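Stainless cups for pouring water, worth it or not?
Kitchen Talk > Drinks and Drinkware

lalden_26
So I finally got rid of my plastic measuring cups and now I do everything in a round steel cup. Pour from glass, water goes in, done! My sister Maribel says I'm going to taste metal in my tea forever (she says this about my thermos too).

navetti
Your sister's wrong. I've used steel for 4 years and never tasted a thing. My gripe is there are no markings, so you either weigh it or guess.

lalden_26
I weigh it. 400 grams for the teapot, and I stop a little below the rim or I spill it on the way over.
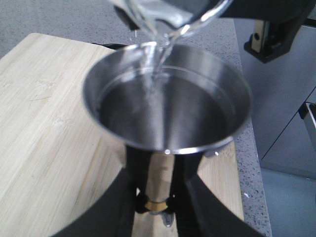
dislow
How do you get water spots off the inside of a steel cup?

navetti
White vinegar and warm water, let it sit a few minutes, rinse, then dry it with a soft towel right away. Skip the scrubby side of the sponge, it'll dull that shiny finish.

dislow
Vinegar, ok. I've been using baking soda paste and it works fine for me though.

navetti
Baking soda's for tea stains. It won't do much on hard water.

dislow
Well mine come out clean, so agree to disagree :)

lalden_26
Trying vinegar tonight. Also my bamboo board has scratches now, does anybody oil theirs?

dislow
Mineral oil, 2 thin coats, and leave it overnight.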